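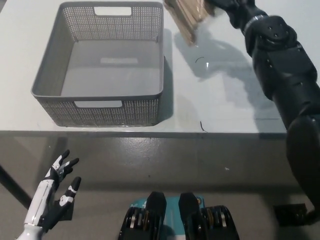
About Ostrowski Alterations & Repair

We fix clothes. We have been doing it in Gulville long enough that the sign outside has faded twice, and the second time we left it, so if you are looking for us from the street, look for the pale one next to the bakery.

The shop began as a side counter in a dry cleaner's in Clornden. The dry cleaner's closed, the counter didn't, and for one very long winter the whole business was a sewing machine, a rack of other people's pants and a phone number taped to a door. We moved to Gulville in the spring. Most of the pants came with us. One pair is still here, gray wool, 30-inch inseam, hemmed and pressed, and if they're yours we would love to hear from you. We have stopped expecting the money.

What we do

Hems, mostly. People picture a tailor's shop as a place of chalk and silk and murmured opinions about lapels, and we do get a lapel now and then, but the rent is paid by jeans that are too long. We also replace zippers, patch elbows, take in waists, let out waists (more of these after the holidays, and we don't comment), reline coats, shorten curtains and sew buttons back on. If you bring in the button, it's cheaper. If you bring in a different button and tell us it's the same one, we will go along with it.

We take on wedding and prom dresses from October through the first week of May. After that the calendar is full and we start saying no, which we're bad at, so please ask early and spare us both.

What we don't do

Leather, except for belts. Fur. Upholstery, after the business with the sectional. Anything that hasn't been washed. Please read that one again if you are bringing in hockey gear.

We also don't do "while you wait," although there is a chair, and people do wait. The chair is not comfortable. It was chosen by someone who wanted the fitting room kept clear, and it has done its job.

How it works

You come in, you put the thing on, we pin it, and you stand up straight in a way you never will again. Wear the shoes you plan to wear with it. We say this on the phone, on the receipt and on a card by the mirror, and we still pin a good share of suit pants over flip-flops.

Ordinary work takes 3 business days. Rush work takes one and costs more, and the price list by the register has the numbers. When your order is ready you get a text. If you don't come, you get another. After 92 days we are allowed to donate it, and the charity closet over in Rurneck is by now one of the better dressed places in the county.

The people

There are a few of us, and between us we have strong feelings about thread. The front counter is the friendly end of the shop. The back is where the machines are, along with the steam, the radio and an argument about the radio that predates the lease. We train our own people, starting with straight seams on scrap and working up to things customers would notice. Most new hires are surprised by how much of the work is picking out stitches that somebody else put in.

The mending evenings

Once a month we push the tables together and teach basic repairs to whoever turns up. Bring a sock, a shirt, a sweater with a hole in it. We supply needles, thread and decaf. The record attendance is still the night of the power outage, when we had lamps and the rest of the block didn't, and we have chosen to believe they came for the darning.

Yes, we know we are teaching people to do without us. So far they go home, try it themselves on a good coat, and come back with the coat.

Things we're asked a lot

We reopen after lunch at one. The parking behind the building is ours, the parking beside it is the bakery's, and the bakery tows. We take cards for anything, and checks from people we recognize. Gift certificates come in any amount up to $200, and they don't expire, though we'd prefer you didn't test that.

Estimates are free if you bring the garment in. Over the phone we can only tell you it depends, and we'll tell you so very politely.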